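Lukell Bench Oil, 998 ml can

Lukell is a clear finishing oil for wooden tabletops, cutting boards and tool handles. We make it in small batches in our workshop, and the recipe was written by Suqin Du, who still tests each batch herself before it is filled. The oil has only a light smell and it goes deep into the wood – there is no thick film on top that can crack later.

How to use
Sand the surface and remove the dust. Put on a thin coat with a cotton cloth, wait 3 hours, and wipe off what the wood did not take. For new wood we recommend 2 coats. Old tables which were waxed before must be cleaned first, otherwise the oil stays on the surface and feels sticky.

Used cloths can catch fire by themselves. Please lay them flat outdoors to dry, or keep them under water in a closed metal can.

Color
Light woods become a little warmer in tone, dark woods become clearly deeper. Please try it first on a hidden place.

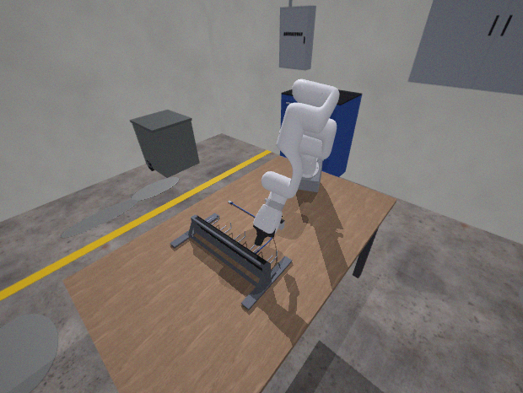 Price and delivery
One can costs 89 dollars, shipping is included. Orders which arrive before Monday noon leave our store the same week. In August we fill no new cans, so the stock can be short.

For larger amounts please write to Anneliese Hagedorn in our sales office. She can also send you the safety sheet.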